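Ostell Utility Tub (large, green) – review after a winter of laundry duty

Category: Laundry and Utility
Reviewed by Yanti Purba
Bought from: Brarkomport
Size reviewed: large

I bought the Ostell tub in the fall to hold laundry supplies. We had been using a cardboard box on the floor next to the washer, and the bottom of the box had gone soft from drips. I wanted something plastic, in one piece, that I could rinse out in the shower. I did not want a lid, wheels, or a stack of drawers.

The Ostell is sold as a general utility tub. The listing shows it with garden tools in it, and in another photo with dog toys. It doesn't mention laundry anywhere, so I'm writing this for people who are looking at it for the same reason I was.

Size

There are two sizes. The listing gives the large one as 610 mm long and 246 mm deep, which works out to 24 inches by a little under 10. I measured mine and the length is right. The depth is right if you measure from the rim, but the floor has a step in it, so the usable depth changes depending on where you put things.

It fits in the gap between our washer and the wall with room to get a hand down the side. If your gap is narrow, measure at the rim and not at the base. The walls lean outward and the rim is the widest part by a good bit. I measured at the base of the store's display model and nearly got it wrong.

Material and finish

It's a smooth, glossy plastic. The color is a teal green, a little bluer in person than on the Brarkomport site. They sell it in gray too, but gray was out of stock and I didn't feel like waiting. I've gotten used to the green. It does reflect the ceiling light, and fine scratches show up when you look at it from the side.

The plastic has some flex. Empty, you can push the long walls in with your thumbs. Loaded, it holds its shape on the floor, but if you lift it by the two ends the middle sags slightly. It has not cracked. My old Meng basket did crack, at the handle, after less than a year, so I was watching for that.

There was a smell when it arrived. I washed it with dish soap, left it by the back door overnight and the smell was gone by the weekend.

The molded shape

Most tubs at this price are a plain rectangle. In the Ostell, part of the inside slopes, and there's a raised ridge running next to the slope, so you get a kind of trough between the two. I think it's meant to keep water away from whatever is on the slope. The card that came with it says "drain channel" and nothing more, and there isn't a drain hole, so the water goes into the channel and stays there until you tip it out.

For laundry, the trough turned out to be the part I use most. A bottle laid on its side stays in it. In the cardboard box, bottles rolled to one end every time I moved it and I'd have to dig them out from under the powder. With the ridge there they stay put when I slide the tub out. Stain remover, softener, the small bottle of wool wash – all of those go in sideways without trouble.

Check your caps before you do this. A screw cap is fine. The pour spouts with a measuring cup pushed over them are not made to lie down, and one of mine leaked. The leak stayed in the channel, and I wiped it out with a rag. I keep that kind of bottle upright at the other end now.

What fits

I keep a large bag of washing powder on the slope. It leans back and doesn't fall over as the bag gets emptier, which was a constant problem with the box. A full bag takes up a lot of the tub, though. If you buy the biggest economy bags you may find there's not much space left for anything else. I tried the biggest one Brarkomport carries and had to take it out again and put it on a shelf.

Boxes of powder do not sit well in it. A box wants a flat floor and the slope tips it forward. The same goes for a tub of pods. If all your supplies come in boxes, I'd buy a plain rectangle and save the money.

Clothespins end up in the lowest spot no matter where you put them. I gave them their own bag, which I should have done in the first place.

Cleaning

Easy. Powder gets everywhere in a laundry corner, and when it gets damp it sets into a crust. On the slope it comes off with a wet sponge. Along the bottom of the ridge there's a tight inside corner where it packs in, and I use an old toothbrush for that. I do this every few weeks. In February I let it go for longer and had to soak the corner with warm water first, but it all came out and didn't leave a stain.

Blue liquid detergent did leave a faint mark when I left a drip overnight. It faded with a little baking soda. On the gray one I'd expect it to show more, but I haven't tested that.

Carrying it

This is the weakest point. There are no real handles, just the rim. When the tub is full, the rim digs into your fingers. Our washer is at home so I'm only sliding it in and out, and for that it's fine. My neighbor Sándor Jakab bought the same tub to carry supplies down to the shared laundry room in his building, and he returned it. He said the weight kept shifting to one end on the stairs. He got a bucket with a handle and is happy with that. 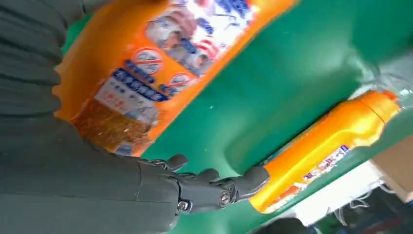
If you do need to carry it, put the heaviest thing in the middle and load the bottles last. Also keep one hand under the end with the powder in it. I've taken mine out to the car that way a couple of times and it was manageable, but I wouldn't want to do it every Thursday with a basket of wet towels on top.

Compared with the Flidgate caddy

Before this I tried the Flidgate caddy, which costs less and has a center handle with dividers. The dividers are too narrow for anything but spray bottles. My softener wouldn't go in at all. The handle is good, and if your supplies are mostly sprays and brushes it's probably the better choice. For a bag of powder and a few regular bottles, the Ostell holds more and is far easier to wash.

The Flidgate also has small feet that trap lint underneath. The Ostell base is flat except for a shallow groove around the outside. I sweep next to it, pull it out now and then, and there's not much under there.

Price and delivery

I paid the regular price and didn't see it on sale until months later, when it went down a little. Delivery took longer than the site said. The tub came with a single sheet of paper around it and no box, just a shipping label stuck straight on the plastic. The label left glue behind. Cooking oil and a paper towel took it off.

The first one they sent was the small size. Brarkomport swapped it without an argument, but I had to pay attention to the item codes: the large is 259, and the small has almost the same name on the order page. If you order online, check the code in your cart before you pay. The woman on the phone told me it was a common mix-up.

I kept the small one in the house for a few days while waiting for the pickup, so I had the chance to try it. It has the same slope and ridge, but the trough is short and my softener stuck out over the end. It would do for a person living alone who buys small bottles. For a family I'd skip it.

Good points

The trough keeps bottles from rolling around.
A bag of powder leans on the slope and stays there.
One piece, no seams, cleans up with a sponge.
Leaks stay inside the tub and off the floor.

Bad points

No handles, and the rim is uncomfortable when it's full.
Boxes and pod tubs tip forward.
Scratches show on the glossy finish.
No drain hole, in spite of the name on the card.
Easy to order the wrong size.

Rating: 4 out of 5

I took off one point for the handles. I would buy it again for the spot next to the washer, and I've thought about getting a second one for the cleaning things under the kitchen sink, though the pipe may be in the way. I'll measure at the rim this time.

Update: Someone asked whether it can go outside. Mine has only been indoors, so I can't say how the color holds up in the sun. The same person asked whether two of them nest. The two sizes don't nest well – the small one sat inside the large one while I had both, but it rested on the ridge and rocked. I don't know about two of the same size.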